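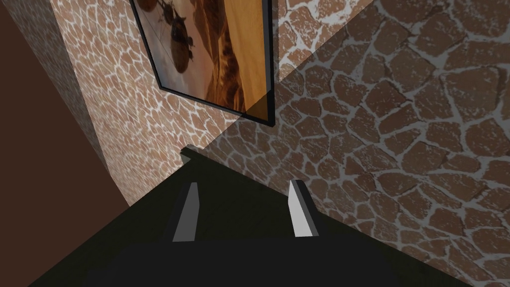

Household Manipulation Group, Clovico

October, late evening

I meant to write this up after lunch and then the afternoon got away from me, so now it's past nine and I'm at the kitchen table with cold tea and my notes in a heap. It was a good day, mostly, the kind where you learn one real thing and spend six hours making sure you really learned it.

We are still in the bedroom. I have started calling it that even at dinner, and my family has stopped asking whose bedroom I mean. It's the simulated one with the cobblestone walls and the airship picture, and after this many weeks I know those stones better than the ones in my own front path. The job for the robot is a dull one on purpose. It goes up to the nightstand, picks up one thing, and brings it back out. What we care about is how it decides where its fingers are, and whether the two wrist cameras help with that as much as we told everybody they would back in the spring.

The morning went to the baseline. I ran Mak (our older policy, the one that came over with us from the Horkport office) for 147 trials with every camera switched on, and it did what it always does, which is fine until it's near something and then dithers. The arm goes up, hangs there, comes down a little, goes up again. I have a soft spot for it all the same. I wrote most of the reward terms myself and I can see my own caution in every one of those little pauses.

Then I swapped in Bindus, which is the new one, and gave it the same starting spots in the same order. I had a whole speech ready for the group about how the left wrist view was going to save us. 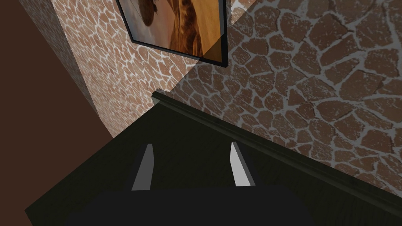 So of course the first thing I noticed was that the left wrist view was hardly being used at all. I had the attention plots open next to the runs, and for long stretches the model was leaning on the head camera and more or less ignoring both wrists. My first thought was a bug, and I spent a good hour looking for one, checking time stamps and the order of the inputs and whether I had swapped left for right again (I have done that twice this year and would rather not make it three). Everything was in order. The model just didn't find much in a wrist view that was mostly wall.

And when I stopped sulking and thought about it, that's a perfectly reasonable thing for it to do! A repeating stone texture is a hard thing to judge distance from. Big stones might be near, or they might just be big. A person would look for a corner or the edge of something, and as far as I can tell from the plots, Bindus does too. When there was an edge in the view its attention came back to the wrist, and when there wasn't, it went off to the head camera again.

I wrote my questions out the way I used to in school, because it keeps me from fooling myself.

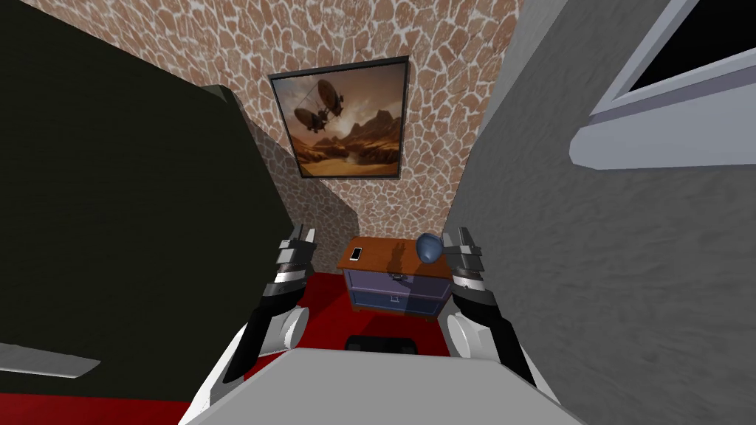 Does the robot do worse if we take the wrist cameras away altogether?
It does, but only in the last part of the reach. With the head camera alone it got to the nightstand as well as ever, and then it closed its fingers too early in 46 of the trials.

I stared at that for a while. It means the wrist views matter for a short stretch at the end and are close to dead weight before then, and we have been paying for them the whole way in. They slow every training run down. I think we could feed them in at a lower rate until the arm is near the furniture and lose nothing, though I want to see it before I say so in a meeting, having been so sure of myself in the spring.

After that I tried plain gray walls for a short batch, only 30 trials, so I'm not going to lean on it. The wrist attention dropped even lower. I had half expected it to go the other way, and I don't have a good story for it yet. Maybe the stones are more use than I gave them credit for. I'll run the longer batch overnight — the machine is free and I'd only lie awake wondering.

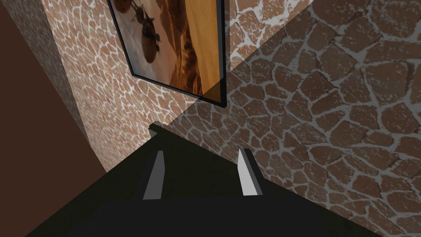 What should change before the next full comparison?
The wall textures should be drawn fresh for each trial, so that neither policy can get used to one set of stones.

It's a small change, maybe 45 lines, and I should have made it weeks ago. I'll be a little sad to lose the old walls. The airships can stay, I think, at least until I find out whether the model has been steering by them, and I have a nasty feeling it might be. That's tomorrow's first job, before email, before anything. I also need to rename the output folders, which are a disgrace, and return the headphones I took from the meeting room.

The overnight batch is started and the first few trials have come through without a crash. I'm going to wash this mug and go to bed.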